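**Bench notes: the gripper bake-off, part one**

Regular readers will recall that in the last issue we promised a fair and sober comparison of the two grippers on loan to us, the Plaro parallel jaw and the Trendia soft three-finger. It has now been fair. Sobriety was harder to maintain once Naomi Mollel started keeping score on the whiteboard in team colours.

The rules were settled on 16th February after a meeting that ran longer than the first day of testing. Same arm, same Ikell controller, same wrist camera and same head camera for both. Each gripper gets 30 tries per task, and a try ends when the item is let go, dropped, or flung. "Flung" was added by Mārtiņš Kuusk, who has worked with the Ikell before. 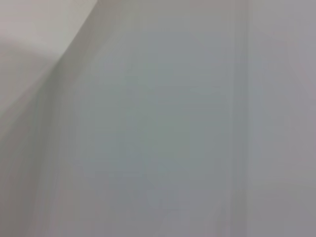
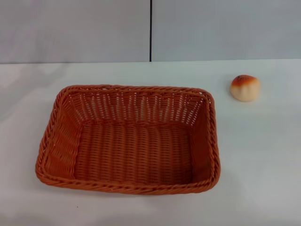
Most of our argument so far has been over cameras, and the grippers have had to wait their turn. The wrist camera is wonderful at the last moment of a grasp and close to useless before it. Put it near a plain surface and it reports grey, with great confidence, in several shades. The head camera has the opposite temperament. It can tell a bread roll from the woven orange basket beside it without any help, and it has a nice clear stretch of white table to plan a path across, but once the hand moves in it sees mainly the back of the hand. Mārtiņš wants to weight the two feeds by distance to target. Naomi wants a better wrist camera and has said so in 2 separate emails, one with a quote attached from Dhillon that made our budget line go quiet.

As for results, the Plaro is quick and literal. It closes where it's told, whether or not there's anything there. On the roll it did well from the side and badly from the top, where the jaws tend to ride up over the dome and close on air. The Trendia wraps itself around the roll like it's found a long-lost cousin, and then takes its time letting go. We lost 14 tries to slow release before Mārtiņš found the vent setting, on a page of the manual we had all claimed to have read. Those tries stand. Naomi was firm about it, and she had the marker.

The basket rim is a different problem. A thick twisted edge gives the soft fingers plenty to hang on to, while the Plaro needs to come in square or it skates along the braid. We'll do the rim properly in part two, with the new finger pads if they clear customs.

Total logged tries across both grippers now stand at 203, counting warm-ups. The spreadsheet is on the shared drive under "bakeoff_final", next to "bakeoff_final_fixed", and it's the second one you want. Part two runs in March. If you've got a spare set of M3 standoffs, please drop them at the bench, as ours are holding up the whiteboard.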